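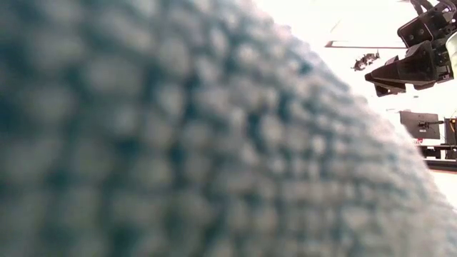 Extending the Working Life of Office Printers: A Student Project Report

Submitted to the Department of Applied Technology, Atbridge College
Author: Georges Khasawneh
Date of submission: September 11, 2023

1. Background

The college operates a large number of shared printers across its teaching and office buildings. Until last year, a printer that developed a fault was normally taken out of use and replaced, even where the fault was a small one. The Department asked for a study of whether a planned service routine would reduce the number of machines lost in this way, and whether the work could be carried out by trained students under supervision.

The study took place at two sites, Atbridge and the smaller Gandstead annexe. The Gandstead machines are older and stand in rooms with more paper dust, and the results for the two sites are therefore given separately where they differ.

2. Aims

The project set out to establish which faults occur most often in shared laser printers, to write a service sheet that a second-year student could follow, and to compare the cost of servicing a machine with the cost of replacing it. Inkjet printers and large-format plotters were excluded.

3. Method

Fault reports were taken from the college help desk. After duplicates and reports caused by empty paper trays had been removed, 219 reports remained for study. Each was placed in one of five groups: paper feed, print quality, network connection, noise, and complete failure to start.

Parts were ordered through Hourani, the college's existing supplier of office equipment. Service records were kept in Fativeck, the job-tracking system already used by the help desk. An early attempt to keep a separate paper log was given up in March, when entries in the two records were found not to agree.

Every machine was switched off, unplugged and left to cool before its covers were opened. Feed rollers were cleaned with a lint-free cloth and a small amount of water, and were replaced if the surface was shiny or cracked. Loose toner was removed only with a vacuum cleaner rated for fine powder. Fuser units were not opened by students at any stage. Where a fuser was suspected, the job was passed to the supervising technician.

4. Findings

Paper feed was the largest group at both sites. In most of these cases the pick-up roller was worn or dirty, and cleaning alone was enough to return the machine to use. Print quality complaints came second at Atbridge and were mainly cured by changing the drum or cartridge.

At Gandstead the second largest group was network connection. Several of these reports concerned the same machine, which lost its address whenever the power was interrupted. A fixed address was assigned to it and no further reports were received during the study.

Noise was reported rarely. Complete failure to start was also uncommon, but accounted for most of the machines that were finally withdrawn.

5. Cost

The budget for parts was £900, and the project remained within it. Rollers and separation pads made up the greater share of the orders, although drums were the most expensive single item. Student time was not charged to the project. A full comparison with replacement would have to include it, and the figures held by the Department do not at present allow this.

6. Difficulties

Two models in use at Gandstead are no longer supported by their maker. Rollers for these had to be matched by size, and one set was returned as unsuitable. Access to staff offices was limited during the examination period, which delayed the second round of visits. Some help desk reports gave no room number and could be traced only by asking the person who had made them.

7. Recommendations

It is recommended that shared laser printers receive a roller inspection once in each academic year, and that the help desk form be changed so that a room number must be entered. A small stock of rollers and pads should be held at Atbridge. The unsupported models at Gandstead should be used for spare parts as they fail.

The service sheet has been lodged with the Department office. Requests for copies should be made there in writing.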